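**Ticket: Station 6 read-along book plays the wrong page**

- Site: Urkholm children's book museum, picture book gallery, upper floor
- Status: resolved, one item left open
- Priority: normal (station usable with audio muted)
- Component: read-along lectern, page detection
- Month opened: March

## Reported symptom

Front desk passed on visitor complaints over several mornings. At station 6 (the large seafaring picture book on the tilted lectern) the narration does not match the page. Reported variously as "skips to the storm," "reads the ending first" and "starts over in the middle of a sentence." Desk staff could reproduce it before noon. In the afternoon it usually behaved, and the earlier tickets were closed on that basis as "working on arrival."

Other stations in the gallery not affected. Station 9 uses the same hardware and had no complaints.

## Setup, for reference

Each lectern has an oversized printed book with a tag laminated into every leaf. A Mühlbauer reader sits under the right-hand side of the lectern top. Leaves lying on the right are in range, leaves turned to the left are out of range. The reader sends a list of visible tags to the player whenever the list changes. The player runs Plurora and looks up the list in a page map, then plays the matching narration file through the Dureo handset and the small speaker above the bench.

Page detection therefore depends on which tags have gone missing, and on nothing else. There is no camera and no switch. Older notes on the shared drive mention a magnet in the cover. That was the previous lectern.

Two settings matter here:

- `settle_ms`: how long the tag list must stay unchanged before the reader reports it
- `page_map`: tag lists matched to narration files, one line per spread

## Log

**9:05** Arrived before opening. Station 6 already powered by the gallery timer. Turned pages slowly from the front. First four spreads correct. The fifth played the storm, which is spread 9. Turned back one leaf, and the harbor page played as expected. Turned forward, storm again.

**9:15** Turned pages quickly, as a child would. Narration cut off and restarted several times on a single turn. On one turn three different files started before the leaf was flat. Audible click at each restart.

**9:25** Swapped Dureo handset with the one from station 9. No change at either station. Swapped back. Handset ruled out.

**9:35** Checked player log. Every wrong narration is preceded by a tag list report, and the player plays what the map says for that list. Plurora is doing its job with the input it gets. Player software ruled out for now.

Extract (one turn of one leaf, cleaned up):

```
reader: list changed
player: map hit, spread 4
reader: list changed
player: map hit, spread 9
player: stop, start
reader: list changed
player: map hit, spread 4
player: stop, start
```

**9:50** Read the live settings from the reader. `settle_ms` is 50. The value in our config file for this station is far higher. 50 is the Mühlbauer factory default, so the reader is not running our config.

At that value the reader reports the list while the leaf is still in the air. A leaf held upright drops in and out of range, and the player gets a report for each change. Explains the restarts. Does not explain why the fifth spread is consistently wrong with the leaf flat.

**10:10** Pushed config by hand. Reader accepted it. Restarts gone, tested with fast turns, slow turns, and a leaf held upright and let go. The storm still plays on the fifth spread. So there are two faults.

**10:20** Gallery open, visitors at the lectern. Muted station 6 and put out the "please read aloud yourselves" card.

**13:30** Retested between groups. Fifth spread correct this time, without anything having been changed. Turned the whole book twice, all correct. Left the book open at the endpapers, closed it, opened it again. Fifth spread wrong.

**13:45** Pattern found. The fault appears when the book has been fully closed and reopened, and goes away after the last few leaves have been turned to the left and back one at a time. Overnight the book is closed for cleaning. By afternoon somebody has normally paged through to the end and back. This accounts for the morning pattern better than anything to do with power or temperature.

**14:00** Dumped the tag list with the book open at the cover, all leaves on the right. Tag 81 is listed twice.

**14:10** Removed the book and read each leaf on the bench with the hand reader. Tag 81 is in the fifth leaf and also in a leaf near the back. The leaf near the back is a replacement. The paper is slightly whiter and the corner radius does not match the others. The replacement sheet was evidently made up with a tag from the same numbering run as the original set, without checking what was already in the book.

**14:30** Checked how the reader treats duplicates. It keeps one entry per tag and updates it on whichever copy answered last. With both copies on the right, either may answer. When the fifth leaf is turned, 81 should disappear from the list. It does not, as the second copy still answers. The resulting list matches no exact line in the map, and Plurora falls back to the nearest partial match, which happens to be spread 9.

Turning the back leaves one by one gets the reader to drop and relearn the entry, and for a while afterward it ignores the weaker copy. I would not rely on the exact mechanism. The effect is repeatable.

## Cause

1. Duplicate tag 81 in a replaced leaf. Wrong page on the fifth spread.
2. Reader running on factory settings, `settle_ms` at 50. Repeated restarts while a leaf is moving.

On the second point: the gallery timer powers readers and players together. The player pushes config once at startup and does not retry. The station 6 reader starts slower than the others, likely an older board revision, and misses the push. Station 9 has the same reader model and gets its config every time.

## Fix applied

- Covered the tag in the replacement leaf with shielding film on both sides and placed a fresh tag with an unused number in the lower corner. Pulling the old tag would have torn the lamination.
- Updated `page_map` on the player with the new number. Old map kept next to it with the ending `.old`.
- Turned off nearest-match fallback at station 6. An unknown tag list now leaves the current narration playing. Silence or a late start is less confusing to readers than the wrong chapter.
- Added a delayed second config push to the player startup script.

## Verification

Book closed overnight, gallery timer left as normal. Next morning at 9:00 the reader had the correct settings without manual push. Paged through front to back and back to front. All spreads matched. Held single leaves upright – no restarts. Turned two leaves together, which children do constantly with the heavy stock. Narration moved to the correct spread once both leaves were flat.

Handset volume checked at the same time and left unchanged.

## Notes for whoever orders the next replacement leaf

Tag numbers for each book are in the sheet taped inside the lectern door. The sheet for station 6 was out of date and has been rewritten. Please send the sheet with the print order. Bench-read the finished leaf before it is bound in. A duplicate cannot be spotted by eye and will not be caught by opening the book at the new page, since that page plays correctly.

The binding screws on this book take the flat driver, not the hex key in the kit. The hex key fits loosely and rounds them off. Two are already damaged and should be replaced when the book is next off the lectern.

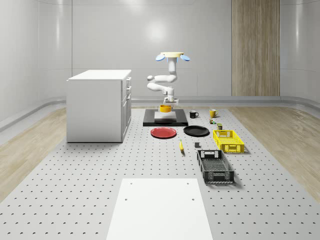
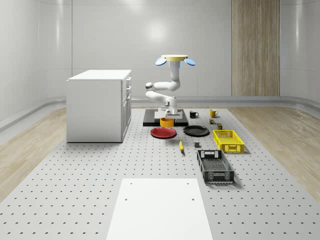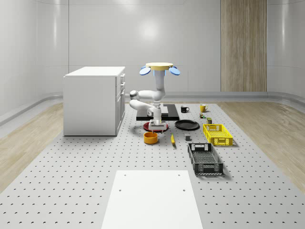 *T. Okerlund*

## Follow-up

**Same week, morning.** Desk reports no further complaints for station 6. One comment that the narrator is too quiet during the whale page. That is the recording. The file is level-matched with the rest and the passage is whispered in the original reading. No action.

**Later check.** Applied the delayed config push to the remaining players in the gallery so that all startup scripts are identical. No behavior change expected, none seen. Fallback left on at the other stations, as their maps have no gaps and the setting is useful when a leaf lifts at the edge.

**Open item.** Slow-starting reader at station 6. The workaround holds, but the part should be swapped at the next closed period. Mühlbauer return form filled in and filed with the purchase papers for the lecterns. The spare in the cabinet has the wrong cable end and needs the adapter from the storage room first.

If the fault comes back before then, read `settle_ms` before doing anything else. If it shows 50, push the config by hand from the player menu and add the time of day to this ticket. If it shows the configured value, dump the tag list with the book open at the cover and compare it with the sheet in the lectern door.

Ticket stays linked to the reader swap. Earlier tickets closed as "working on arrival" merged into this one.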